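Dandotlow: the laptop lending kit for schools and colleges
README, last tidied up in June

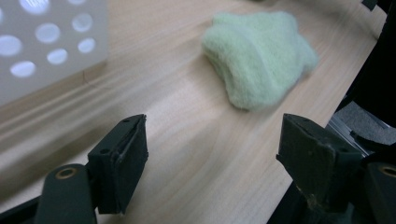 I wrote Dandotlow to keep track of the laptops our college lends out to students for homework, and it has grown a fair bit from there. It's a small program that runs on one office computer, keeps its records in one file and doesn't need the internet once it's installed. You scan a label, pick a student, press Lend, and you're done. If you're checking machines in at a desk, have a soft cloth to hand, like the pale green one on the wooden tabletop in the photo, and give the screen a wipe before you fill in the condition box (I've logged more than one "scratch" that was jam).

What's in the folder

lend.py is the main program, and the one you'll start every morning.
labels.py makes the sticker sheets. It expects A4, and I haven't tried it with anything else.
letters/ has the reminder letters in plain text. Please change the wording before you send them! The third one is rather stern, as I wrote it at the end of a long term.
sample/ has a practice set of 230 loans to play with. The student names are made up and the serial numbers are scrambled, but the dates and fault notes follow the same pattern as our own first year.
old/ is the spreadsheet we used before. I keep it for the column headings and you can happily delete it.

Getting started

Copy the whole folder somewhere you can write to, then run setup.py. It asks for the name of your school, how long a normal loan lasts and where to put the backups. Pick a different drive for the backups if you can. After that, run lend.py and choose "Load practice set" from the first menu, so you can click about without worrying. When you're ready for real records, choose "Start empty" and the practice loans go away for good.

You can bring in a student list from a CSV file with three columns: number, surname, first name. Extra columns are ignored. If your list has accents in it, save it as UTF-8 first or you'll get question marks all over the place (King-fai Hsieh fixed most of this for me, and also rewrote the search box, which is now so much quicker that I keep thinking it hasn't run).

About the loans in the practice set

Each line is one loan. The columns are loan number, machine, student, date out, date due, date back, condition out, condition back and a free note. Date back is blank if the machine is still with the student. Condition is a number from 1 to 5, with 5 being as good as new, and it's whatever the person on the desk thought at the time, so don't read too much into a drop from 4 to 3. Of the notes, 107 are blank. Chargers are recorded in the note and have no column of their own, and I do regret that now.

The machine names come from the two batches we bought, Stirska and Jalance. Those are only our nicknames for them, so rename them in settings.txt to suit yourselves.

Things that don't work yet

Lending two machines to one student at once. It lets you do it, but the reminder letter only mentions the first.
Holidays. The due date will cheerfully land in the middle of the summer break, so check it by hand.
Undo only goes back 20 steps.
The label printer sometimes leaves the last sticker blank. Print one extra.

Passing machines on

When a laptop is too slow for coursework we wipe it and give it away, and there's a "Retire" button for that. It takes the machine off the lending list but keeps its history. It does not wipe the disk! You still have to do that yourself, with whatever tool your college trusts, and then tick the box to say so.

Using and changing it

Take it, change it, share it with the school down the road. The code and the practice set are both free to use, and I'd love a note if you fix something. The Swati branch is where I try out new ideas, and it breaks often, so please stay on the main one for anything with real students in it.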